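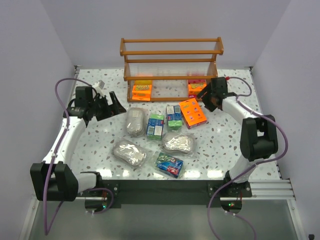 Figure 3. The two-arm shelf cell with packages in front of the tiered rack. The left gripper is open.

4.2 Open-day demonstration

The restocking task was shown to visitors during the February open day at the Brunlow laboratory. The cell was the one used for the trials in Section 4.1, with two arms mounted at the front edge of a speckled work surface and a wooden rack at the back (Figure 3). The purpose of the session was to find out how the controller behaves when the starting layout is chosen by people who have no knowledge of the training data. The policy was the Enska checkpoint described in Section 3, trained on 2,000 recorded episodes and left unchanged for the day.

Visitors placed the packages by hand before each run. They were asked to keep them on the work surface and within reach of at least one arm, and were given no other guidance. The resulting layouts were less tidy than ours. In the one shown in Figure 3, a flat orange box lies tilted in front of the right end of the rack, close to the right gripper, while clear-wrapped packs lie at several angles among the coloured ones. The middle tier is empty, and two boxes stand in the bottom compartment with a wide gap between them. Layouts of this kind are poorly covered by the recorded episodes, in which the packages were mostly set out in rows.

Each run had a time limit of 3 minutes. A run was counted as complete when every package named by the visitor was on the rack and both arms had returned to their rest positions. H. Steinbach operated the cell and K. Softić kept the log. The operator was allowed to stop a run but not to correct it, and a stopped run was logged as a failure whatever had been placed up to that point.

Of the eight runs attempted, three were complete. Two were stopped by the operator, both after the arms had approached the same package from opposite sides. The remaining three ran out of time. In each of these the delay came from repeated grasp attempts on a silver-grey pack – the wrapping reflects the overhead light, and the depth estimate shifts from one attempt to the next. The same fault was seen in Section 4.1, though less often, as the packs there were placed upright and further from the front edge.

Visitors from Clukasetti asked whether a box lying flat could be turned upright before it is shelved. The present policy has no such step. It grasps the box in whatever pose it is found and places it on the tier with the most free space, so the printed face may end up pointing in any direction. A regrasping stage using both arms has been tested by F. Ostermann on single boxes only and is left out of the results given here.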